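# 로봇은 정리하는 법을 어떻게 배울까?

흩어진 물건을 통에 담는 일은 사람에게 쉽다. 로봇에게는 어렵다. 로봇의 몸을 움직이는 것은 소프트웨어, 곧 컴퓨터가 따르는 명령의 묶음이다. 이 소프트웨어는 크게 세 가지 일을 한다.

**보기.** 카메라에 들어온 그림은 로봇에게 숫자로 된 작은 점들이다. 소프트웨어는 그 점들 가운데 어디까지가 손이고 어디부터가 통인지 나눈다. 이 일을 '인식'이라고 한다. 투명한 통은 특히 까다롭다. 통의 벽 너머로 조리대 무늬가 그대로 비치기 때문이다. 반들반들한 돌에 비친 전등 빛을 물건으로 잘못 아는 일도 있다.

**계획하기.** 무엇을 먼저 잡을지, 손을 어느 길로 옮길지 정한다. 여러 장이 겹쳐 있으면 맨 위의 것부터 잡는 편이 낫다.

**움직이기.** 계획대로 손가락과 팔에 명령을 보낸다. 이것을 '제어'라고 한다. 너무 세게 쥐면 구겨지고, 너무 약하게 쥐면 떨어진다.

그렇다면 사람은 이런 일을 어떻게 할까? 메쿠스라는 학습 프로그램은 사람의 손이 일하는 모습을 보고 배운다. 두 손이 어디에 있고 투명한 통은 어디에 있는지가 첫 번째 공부거리다.

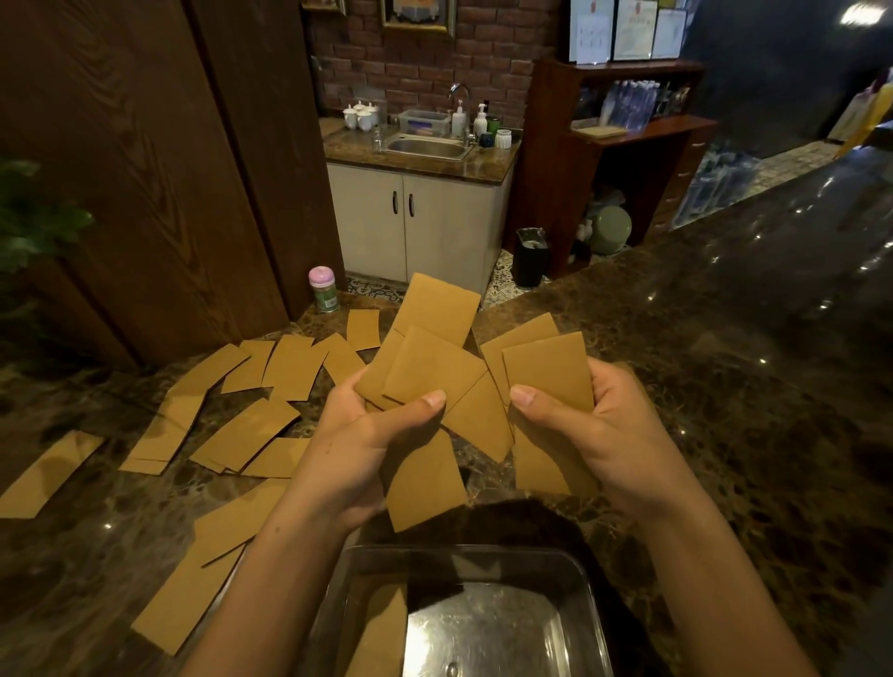
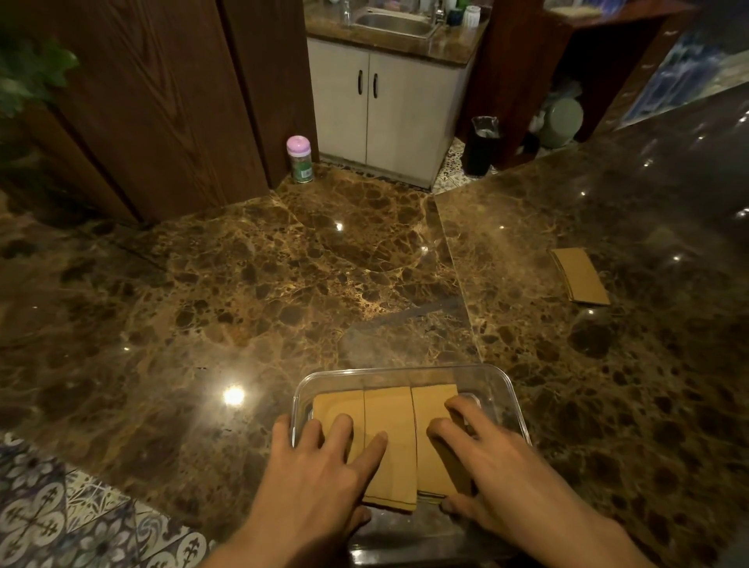

두 장면 모두 갈색 돌 조리대 위에서 두 손을 쓰고 있다.

메쿠스는 이런 장면을 2000개 본다. 그러고 나서 다음에 손이 어디로 갈지 맞혀 본다. 틀리면 안에 있는 숫자를 조금 고치고 다시 맞혀 본다. 이것을 여러 번 되풀이하는 것이 '학습'이다. 장면 가운데 490개는 따로 빼서 학습에 쓰지 않고 시험할 때만 쓴다. 답을 외운 것인지, 정말 배운 것인지 알아보려는 것이다.

렌카 치에르니는 이 글을 먼저 읽고, 로봇이 사람의 손을 똑같이 따라 하는 것은 아니라는 말을 꼭 넣어 달라고 했다. 사람은 손가락이 다섯 개인데 집게가 두 개뿐인 로봇도 많다는 것이다. 그래서 소프트웨어는 사람의 손동작을 로봇이 할 수 있는 동작으로 바꾸어야 한다고 한다.

집게가 두 개인 로봇이라면 종이의 양쪽 면을 집어 드는 동작으로 바꿀 수 있다. 팔이 하나뿐이라면 두 손이 나누어 하던 일을 차례로 해야 한다. 이 순서를 정하는 것도 계획하기에 들어간다.

**낱말 풀이**

- 인식: 카메라 그림에서 물건을 알아보는 일
- 제어: 로봇의 몸에 움직임을 명령하는 일
- 학습: 틀린 만큼 숫자를 고치며 나아지는 일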